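Fesedum: gripper pose and jar tracking

Fesedum aligns head and wrist video with gripper pose, then writes one episode per folder. The Brinville set has 2,484 episodes, of which 2,000 are for training. Loader by Luminița Tănase.
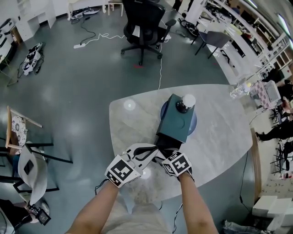
Run check_sync before training. It drops any episode where the two streams drift by more than 75 ms — change the limit in config if you need to. Glass jars still confuse the depth step, so use the masks.

Wrist views are stored uncropped, with the fingers left in.

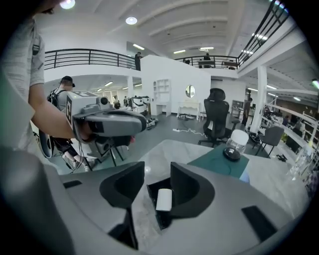
Wrist view: jar with white lid on its round base.

Known issue: replay stalls on episode 1,031.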